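Rhydian Nicholas
10 June 2024

1/ We finally moved our whole preprint collection over to Manach and I am so happy with it that you're getting a thread. If you deposit papers anywhere, or look after a place where people do, some of this might save you an afternoon.

2/ Quick background: our old setup, Plirby, kept each paper as a single file with one title and one date. Fine until an author fixed a typo in a table and sent a new copy. Then the old one was overwritten, and anyone who had cited it was pointing at something slightly different.

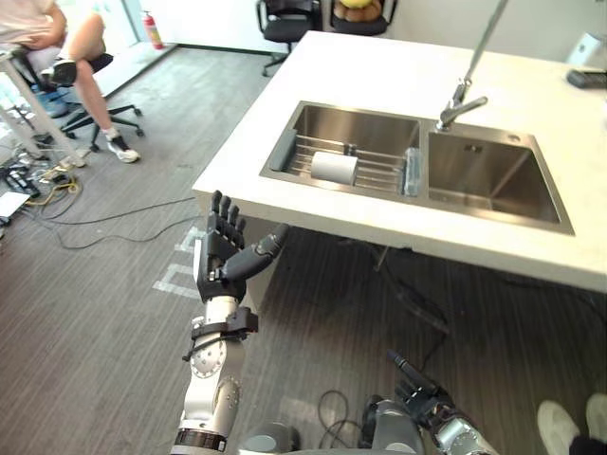

3/ Manach keeps every version, and each one gets its own landing page! The record page also tells you which version you're on, in big plain letters at the top. Cadi Price tested the subject tags for us by typing in the kind of thing a tired reader would type. "Double sink" found the paper on kitchen layouts, a double-basin steel sink set in a white countertop, right where it should be. On Plirby that search gave you two papers on heat loss and a conference poster.

4/ The part I love most is the license field. You have to pick one before the record goes live. We had 60 papers with nothing filled in at all, so I wrote to every author. Lovely replies, by the way. One of them sent me a corrected reference list from years back that had been sitting in a drawer (an actual drawer, on paper).
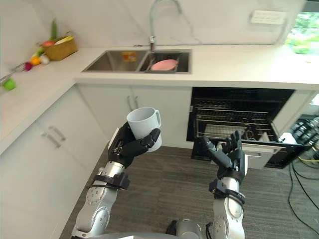 5/ Most people picked the most open option once they saw what the choices meant in everyday words. 13 wanted to keep reuse by request, and that's fine too, the record now says so and gives a contact link that works.

6/ Things I'd do differently: clean up author names BEFORE the import. We had the same person in there with a middle initial, without one, and with the initial stuck to the surname. Merging afterward is possible, but you do it one record at a time and your tea goes cold.

7/ What I'd check on any deposit, wherever you keep your papers:

- Open the file on a different computer and make sure the fonts came along. Equations are where it goes wrong first.
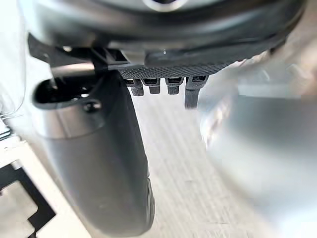 - Read the abstract on the record page, all of it. Ours lost every line break and a few Greek letters in the move from Plirby.

- Click your own author link. Cadi's went to a stranger in Flutham until February!

8/ Next up is the Dafis thesis collection, which is older and messier and has hand-typed keywords. I can't wait. If you've moved theses with scanned appendices, please tell me how you named the files.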